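Pantry storage temperatures: results from the Arain flats

Members who took part in the cupboard survey asked for the figures in one place. The short version is that most kitchen cupboards are warmer than their owners think, and that the shelf matters more than the room. The full tables are with Kirsty Hollis at the office and can be copied on request.

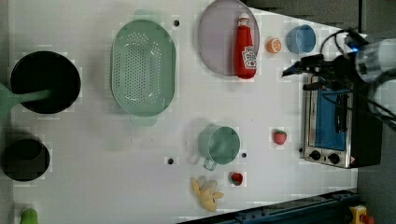
Arain – July

The survey covered 41 kitchens, all in the same block and all with the same fitted units. Each household was given one Vekitz logger, set to take a reading every hour and left in place for 17 days. Loggers went on the shelf where the household kept opened sauces, oils and jars. Where these were spread over several shelves, the highest one was used.

Five loggers stopped early with flat batteries. Their readings were kept up to the point of failure but left out of the daily averages. One further set was dropped when the logger was found in a drawer.

Position had the clearest effect. Cupboards directly over a hob or beside an oven ran warmer at every hour of the day, and the gap was widest in the early evening. Cupboards on the outside wall were coolest overnight but swung most between night and afternoon. Floor-level units on the inside wall were the steadiest and are the best choice for oil and anything sold in clear glass.

Door type made little difference. Gervasio Palma had expected the slatted doors to help, and they did shorten the time a cupboard took to cool after cooking, but the peak was the same.

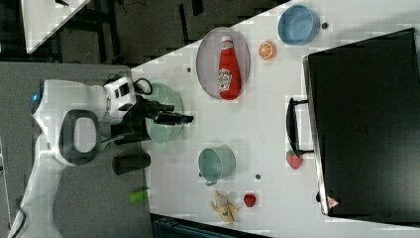 The second part of the work dealt with labels. Shireen Mofokeng and Itzel Ventura went through 329 opened items and noted what each maker says about storage after opening. The wording falls into two main groups: "refrigerate after opening" and "store in a cool, dry place". A smaller group gives no instruction for the opened product at all. Of the items marked for the fridge, 70 were being kept in a cupboard. Most of these were sauces, followed by jams and nut spreads.

Acid, salt and sugar all slow spoilage, and for many table sauces the fridge instruction is mainly there to protect colour and flavour. It should still be followed. Low-sugar and low-salt versions keep less well than the standard product, and the two are often sold in near-identical bottles – check the label on each new purchase. 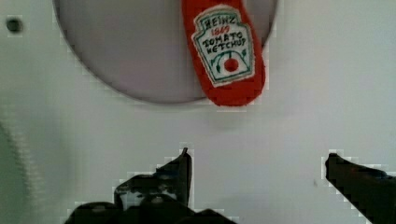
Date marking on lids is worth the effort. A strip of Flakela tape and a pencil will do; ink tends to smear in the fridge. Write the day of opening, and leave the maker's date readable.

Bheki Coetzee is preparing a repeat run for the winter, with two loggers per kitchen, one high and one low. Households on the Ornus side of the block have not been measured yet and will be offered places first. Loggers from the summer run should be returned to the office with the kitchen number still attached.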